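Handbuch Notlager Zindberg, Teil 3: Trinkwasser nach Hochwasser - Aufbau und Betrieb der Verteilstelle

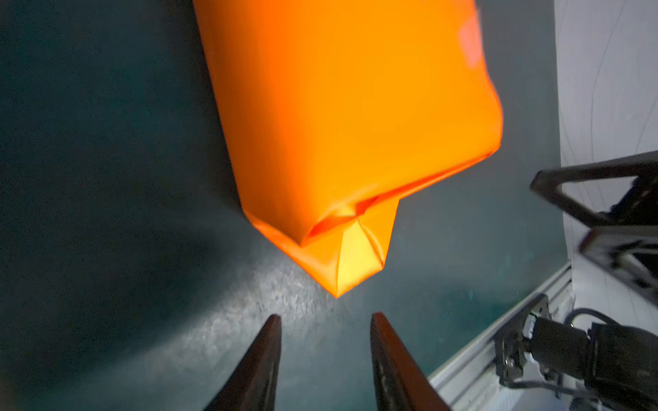

Kamonchanok Somboon
Einsatzplanung und Materialkunde, Zindberg

Dieser Teil gilt ab dem Moment, in dem das Leitungswasser gesperrt ist, und bis zur schriftlichen Freigabe durch das Wasserwerk. Ein Anruf vom Schwager des Wassermeisters gilt nicht als Freigabe, auch wenn er erfahrungsgemäß früher kommt.

3.1 Standort wählen

1. Suchen Sie eine befestigte Fläche oberhalb der letzten Hochwassermarke. Der Festplatz liegt unterhalb. Er wird trotzdem jedes Mal vorgeschlagen.
2. Prüfen Sie, ob ein Tankwagen ohne Rückwärtsfahrt an- und abfahren kann.
3. Halten Sie Abstand zu Kanaldeckeln, Heizöltanks und der Feldküche.
4. Tragen Sie den Standort in Blatt 114 ein und melden Sie ihn der Leitstelle, bevor Sie ihn den Anwohnern melden.

Hinweis: Zwei kleine Verteilstellen sind besser als eine große. Wer seinen Kanister bergauf nach Hause trägt, wird Ihnen das bestätigen.

3.2 Faltbehälter aufstellen

1. Bodenplane auslegen, Steine und Äste vorher entfernen. Vorher, nicht nachher durch die Plane ertasten.
2. Behälter Karier ausrollen, Auslaufventil talseitig.
3. Ventil schließen. Einlaufstutzen mit der Schlauchkupplung verbinden und von Hand anziehen.
4. Behälter zu einem Drittel füllen, zehn Minuten stehen lassen, Nähte und Kupplung kontrollieren.
5. Bleibt alles dicht, weiter füllen bis zur Markierung.

ACHTUNG: Den gefüllten Behälter nicht verschieben. Auch nicht ein kleines Stück und auch nicht zu sechst.

3.3 Wasser desinfizieren

1. Rohwasser zuerst durch den Vorfilter Pálfi leiten. Trübes Wasser lässt sich nicht zuverlässig chloren.
2. Chlormenge nach der Tabelle auf dem Gebinde abmessen. Handschuhe und Schutzbrille tragen.
3. Einwirkzeit laut Gebinde abwarten, dann den Restgehalt mit dem Teststreifen prüfen.
4. Uhrzeit, Messwert und Kürzel ins Protokoll schreiben. »Passt« ist kein Messwert.

ACHTUNG: Chlorpräparate niemals mit Säuren oder anderen Reinigern mischen. Es entsteht giftiges Gas.

3.4 Ausgabe

1. Ausgabe um 7 Uhr öffnen. Die Schlange bildet sich ab 6 Uhr, daran ändert kein Aushang etwas.
2. Nur saubere, verschließbare Gefäße befüllen. Kanister mit Benzingeruch zurückweisen, ohne Diskussion.
3. Haushalte mit Säuglingen, Kranken oder Pflegebedürftigen vorziehen.
4. Bei weniger als 300 Litern Restmenge Nachschub anfordern. Die Anfahrt dauert bei gesperrter Talstraße etwa 3 Stunden.

Hinweis: Die Zapfhähne nach jeder Schicht mit dem Tuchset Dusteo abwischen und das Tuch entsorgen. Es gehört danach weder in die Hosentasche noch in die Feldküche.

3.5 Abbau

1. Restwasser ablassen, nicht in Fischteiche und nicht in den Garten des Ortsvorstehers.
2. Behälter innen trocknen lassen. Feucht eingerollt riecht er im Juni, wenn die nächste Übung ansteht, nach allem außer Trinkwasser.
3. Fehlteile am Gerätewagen melden. Ansprechpartner für Ersatzdichtungen ist Boonmee Luangrath, freitags bis 16 Uhr.

Weiter mit Teil 4: Latrinen.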